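Jornero bringt das erste eigene Strickheft heraus, und ich darf es euch erzählen!

Pressemitteilung, Januar

So, jetzt ist es raus (und mir fällt ein ziemlich großer Stein vom Herzen): Unser kleines Wollgeschäft Jornero veröffentlicht sein erstes eigenes Anleitungsheft. Es heißt Shirima, es geht ausschließlich um Dreieckstücher und Schultertücher, und ich habe seit dem vorletzten Sommer an fast nichts anderem gestrickt. Meine Familie kann das Wort Zunahme nicht mehr hören.

Eigentlich wollte ich nur eine einzige Anleitung aufschreiben, nämlich die für das Tuch, das bei uns im Laden über dem Stuhl hängt und nach dem ständig gefragt wird. Daraus sind dann sieben geworden. Vier davon kommen mit einem einzigen Strang aus, zwei brauchen zwei Farben, und das letzte ist ein richtiges Winterprojekt mit Zopfkante, an dem ich selbst dreimal neu angefangen habe. Die Maschenzahl in der Mitte wollte einfach nicht aufgehen! Jetzt geht sie auf, versprochen, unsere Teststrickerinnen haben alles nachgearbeitet und mir jede falsche Klammer um die Ohren gehauen.

Gestrickt ist alles mit unserem neuen Garn Otusa, das gleichzeitig mit dem Heft erscheint. Otusa ist eine Mischung aus Schurwolle und etwas Leinen, hat 534 Meter auf den Strang und liegt damit irgendwo zwischen Lace und Sockenwolle. Beim ersten Anfassen ist es ein bisschen störrisch, das gebe ich gern zu. Nach dem ersten Bad fällt es ganz weich, also bitte nicht nach der Maschenprobe aufgeben, sondern sie waschen und flach trocknen lassen. Gefärbt wird in der Färberei Tredetti, in kleinen Partien, und deshalb sehen zwei Stränge derselben Farbe auch mal unterschiedlich aus. Wer ein großes Tuch plant, nimmt am besten gleich alles aus einer Partie.

Zum Start gibt es neun Farben. Meine liebste ist ein dunkles Petrol, in der Färberei schwören sie auf das Orange, und im Laden haben wir uns beim Rosa so lange nicht einigen können, dass nun zwei Rosatöne dabei sind. Auf Blumen bin ich bei den Farben sowieso hängen geblieben, im Heft heißen deshalb auch die Tücher so: Winde, Malve, Borretsch und so weiter.

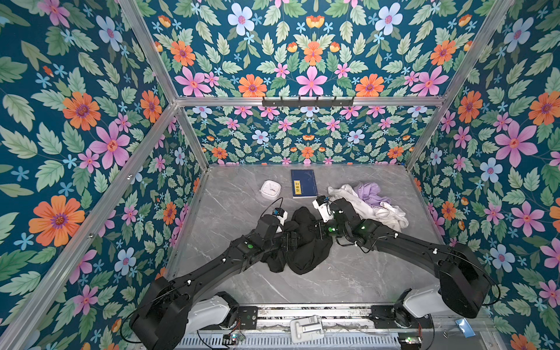

Orange und rosa Blüten auf dunklem Petrol, dazu hellgrüne Blätter

Das Heft hat 40 Seiten, alle Muster sind ausgeschrieben und zusätzlich als Strickschrift abgedruckt, und zwar so groß, dass man sie abends auf dem Sofa noch lesen kann. Die erste Auflage liegt bei 1547 Stück (fragt nicht, das hing am Papier). Die ersten 100 Bestellungen bekommen einen kleinen Maschenmarkierer dazu, solange wir mit dem Biegen hinterherkommen.

Bestellen könnt ihr ab sofort bei uns im Laden und über den Jornero-Onlineshop, Heft und Garn einzeln oder zusammen als Paket. Wollgeschäfte, die Shirima ins Regal nehmen möchten, schreiben uns bitte über das Händlerformular, wir schicken dann Konditionen und eine Farbkarte mit echten Fadenproben. Für Redaktionen und Strickblogs halten wir Leseexemplare bereit, auf Wunsch mit einem Strang Otusa in der Lieblingsfarbe.

Und wer sich lieber erst mal dazusetzt: Im Februar stricken wir im Laden gemeinsam das Tuch Malve an, immer ab 18 Uhr. Nadeln in Stärke 4 mitbringen, Tee haben wir.

Pressekontakt: Jornero, Wolle und Anleitungen, über das Kontaktformular im Onlineshop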